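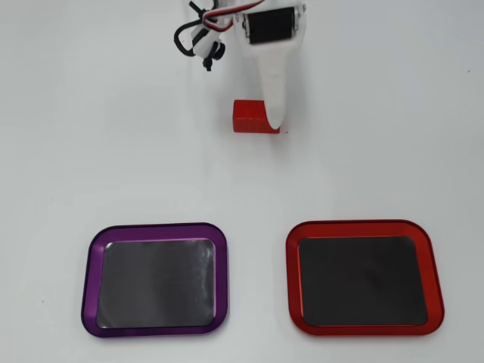 Wuludar meetup, May -- speaker notes
The drop we couldn't reproduce
Nestor Malabanan

(Slides 1 and 2 are the title and the map. Skip the map if we start late.)

Slide 3. Hello, and who works with small arms
Ask for hands: who has a gripper on their bench right now? Keep a hand up if it has ever let go of something for no reason you could find. Pause. I expect most of the hands stay up, and I love this crowd for it.

I'm Nestor, I work on the sorting arm at Kirnham with Leonora Enriquez. She found half of what I'm about to show you, so corner her at the break too.

Slide 4. The task
Pick up a block, put it in the tray of the matching color. That's the whole job! Printed fingers, one hobby servo, cable running up the side. We run it in batches overnight and the controller (we call it Javier, long story, ask me later) writes a line for every pick.

Slide 5. The fault
Out of 900 picks in the first long batch, 7 ended with the gripper open in midair and the block on the table. The log said the grip was closed every single time. No error, no retry, arm carries on to the tray and politely releases nothing.

Let that sit for a second. The drop is annoying. The log saying everything is fine is what scared us. Swap the little block for something heavy or sharp and put a hand under it.

Slide 6. What we blamed first
Go fast here, people enjoy it but it eats time.
-- The block. We sanded one, we printed new ones. Same.
-- The finger pads. Added rubber, took the rubber off again.
-- The servo. Swapped it, got a clean run of 413 picks, bought cake. Next night it dropped two before 1:00 a.m.
That cake cost us a week, because we stopped looking at anything else.

Slide 7. The clue
Leonora sorted the drops by wrist angle instead of by time. I still get excited about this plot. Every drop sits past 160 degrees of wrist rotation, on the way to the far tray. Nothing below that at all.
Point at the empty left side of the plot. Wait for them to see it.

Slide 8. The cable
At that rotation the slack in the servo cable is used up and the loop pulls on the connector. The power pin backs out a hair, the servo browns out and restarts, and when it restarts it goes to its default position. Our default position was open. We picked that ourselves, back when it made loading the arm easier!

And swapping the servo "fixed" it for one night because we had pushed the connector in nice and firmly when we plugged the new one in. So obvious now.

Slide 9. Why the log lied
Javier logged the position we asked for. The servo has no way to tell us where it really is, so "closed" meant "we told it to close." I had written that line of code and read it maybe a hundred times.

Slide 10. Changes
Longer cable with a proper clamp on the moving side, so the loop never loads the plug.
Startup position changed to hold, with release only on a command.
Current sensing on the servo line. If it dips, the arm stops where it is and the log says why.
The log field is now called grip_requested. Cheapest fix of the lot and my favorite.

Slide 11. Live demo, if the Wateo table is free
Run with the old cable first. Wrist to 170, wiggle the loop, let it drop. Then new cable, same move. Keep people behind the tape for both, and e-stop in my left hand the whole time. If it refuses to fail in two tries, move on and play the clip.

Slide 12. Still open
We don't have a good check for a slow slip, where the current looks normal and the part creeps out. Leonora has an idea with a cheap load cell under the tray. I'd really like to hear from anyone who has tried it.
Also the clamp screw loosens. Threadlocker on a printed part, yes or no? Take opinions.

Questions. Repeat each one into the mic -- I forgot last time.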